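Why Do We Keep Clothes We Never Wear?
Final project report, consumer habits unit

I started this project in May after my closet rail came off the wall (really!) and I had to face everything I own in one heap. So many black T-shirts. I wondered if other students at Dridport were as bad as me, so I put together a survey and sent it to 489 people. 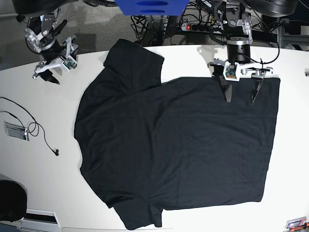
Zdenka Popescu
Student researcher, second year

I got 463 replies, way more than I'd hoped for, and then I spent two evenings cleaning up the spreadsheet because people kept writing "lots" in the number box. The main question was simple: which things in your closet haven't you worn in the past year, and why are they still there?

The top answer was "it might fit again." Right behind it came "it was a gift," and then plain old forgetting. I also asked 26 people to keep a clothes diary, which was my favorite part (one diary was mostly complaints about socks). Nearly all of them wore the same few tops over and over, usually something dark and plain.
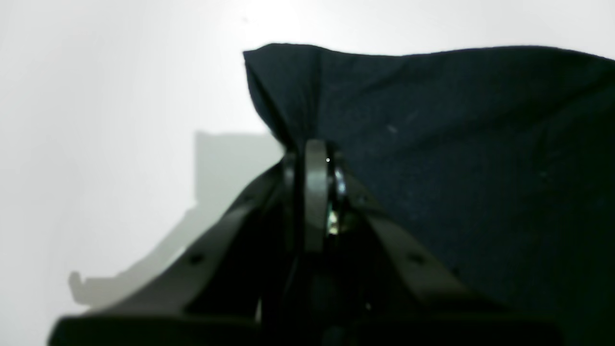
Fig. 2. Dark navy or black? Close up, it's hard to say.

Color came up a lot more than I expected. People told me dark clothes feel safe and go with everything, so they buy another one, and the old one slides to the bottom of the drawer. I didn't ask about price, and I wish I had.

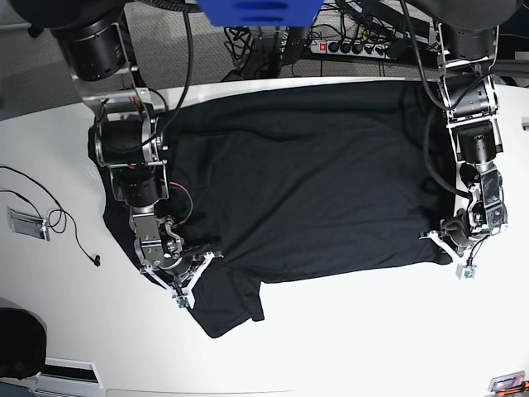
Panagiotis Hoxha read my draft and told me the survey only reached people who like talking about their clothes, and that I should have asked about laundry too, because half his drawer is just backup for when he hasn't done any. Fair point! I've put a laundry question on the list for the follow-up, along with the one about price.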